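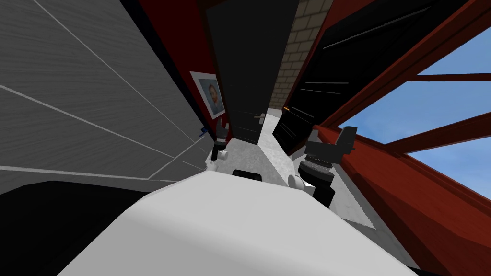
The two-armed robot in the simulated hallway, seen from its own head view, with both grippers out in front.

Getting the hallway robot ready for September

If you've stopped by the Trilum bench lately, you'll have noticed that the talk is all about doors. Our two-armed robot is getting a hallway job this fall, and before the real machine rolls anywhere near a real door handle, we're setting it up in simulation. It has been a terrific few weeks!

The hallway is one of the Cerkeo scenes, and it's a fun one: red wall, beige brick, dark doors, even a framed portrait hanging up. It isn't a copy of our own corridor and it doesn't need to be. What we wanted was a place with doors and a stretch of floor, so we could get the basics of the machine right first.

First up was the head view. The camera angle in the model has to match the one on the real robot, and ours didn't. The tilt had been typed in with the wrong sign in an old settings file (we found it after a long afternoon of blaming the neck joint, which was fine). The file now lives in the Clilik folder with the rest of the calibration, and the old copy is gone. Please don't bring it back from your own laptop!

Next came the arms. Each one gets homed by itself, left before right, and then both come up to the ready pose with the fingers clear of the torso. The right arm used to swing in too close on its way up. We added a waypoint out to the side and the motion is so much nicer now — slower, but smooth all the way. We ran the ready pose 1000 times overnight with small changes to the start position and went through the log over coffee. Two runs stopped early, both with the right wrist near its limit, so that limit has been pulled in a little.

Then the grippers. Finger speed is down to 40 percent for all handle work. That sounds timid, but it gives the force check time to do its job, and you can follow what the fingers are doing. If you change the speed for a test, put it back before you log off and write it on the sheet.

The same habits will carry over to the real machine. The care list taped inside the Govindasamy cabinet has been rewritten to match: wipe the finger pads, check the wrist screws for play, look over the cable where it leaves the forearm, home left, home right, ready pose. The old list had the homing first, and it's a lot easier to reach those screws with the arms parked.

Still to do: the floor friction numbers are guesses, and the lever handle in the model turns more easily than any we've tried by hand. If you have a spring scale and a spare hour, we would love to have you! Sign up on the bench sheet, and bring a notebook — the measurements go on paper first, then into Clilik.

Posted 2024-06-28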